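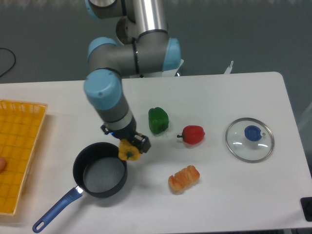

2022-10-15

Kitchen table set, sorting out what stays

Spent most of the morning on the play food and the pans, so this is going to be a produce entry (sorry Heino, the shelf brackets will have to wait their turn!). I wanted to get the small vegetable group settled before we write up the list for Trullcombe, and I think I'm nearly there.

Peppers first. Yellow, green and red, and I'm keeping all of them. I went back and forth on the green one in May, when we had that dull olive batch from Liller that looked like nothing on earth, but the one we have now is nice and glossy and the lobes are properly shaped. It'll stand up on its own too, if you find the right spot and don't bump the table. The red is happier on its side. I tried it upright several times and gave up, it just wants to roll over, and I'd like that written next to it on the list so that people don't waste ten minutes on it like I did. Yellow goes with the saucepan. It fits over the rim with room to spare and the color is easy to pick out against the dark inside.

The saucepan is the one with the long blue handle and the dark nonstick inside, gray speckle on the base. I like it a lot. Handle has a hanging hole at the end so it can go on the hook by the sink instead of in the crate, where the bottom was picking up scuffs from everything else thrown in on top (me, mostly). The glass lid with the blue knob is staying too, but it needs somewhere to live. For now it goes flat on the right side of the table, knob up. Lộc would rather have it on the pan whenever the pan isn't being used. Fair enough, except then you've got to find a place to put it every single time you want the pan open, and we're back where we started. We'll try his way for a week and mine for a week and see who grumbles less.

Bread: I had forgotten how good the toy loaf is. Orange-brown crust, lighter on top where it's scored, and the top looks flaky enough that I caught myself wanting lunch. The old roll from the Trương set can go in the spares box now. Too small, and the paint was coming off on my fingers. I'd like a second loaf in a different shape if the budget has room for it, maybe something round, though it's not urgent.

The yellow basket tray is on the left for the time being, and I'm still not sure about it. Good points: it's plastic, so it wipes down in no time, and the raised rim stops things from wandering off. Bad point: it eats up a whole side of the table. Heino suggested the shallow Prililmont tray, which is up to 5 cm narrower, but I measured and it's also lower, and the peppers would be over the edge the first time anybody leaned on anything. So yellow basket stays until I find something better. If it bugs you, shove it back toward the wall.

Cleaning, while I'm thinking of it. Warm water and a drop of dish soap for the food, then air dry on the rack. No scrubby side on the loaf, please! The pan gets the soft sponge only. I wiped the tabletop twice because white shows absolutely everything, and there was a sticky ring that I'm blaming on somebody's juice.

Budget: there's 300 left in the props line and I've priced the refills at 30 a box. One box would do us for now. Lộc, can you check whether Liller has fixed their greens before we order from them again? If they haven't I'd sooner pay the extra and go elsewhere.

Still to do:
- labels for the spares box (shelf 11, bottom)
- hook by the sink is loose, needs a longer screw
- write the note about the red pepper
- ask Heino if he took the good tape measure home again

Stopping here, my hands smell like dish soap and I want a sandwich.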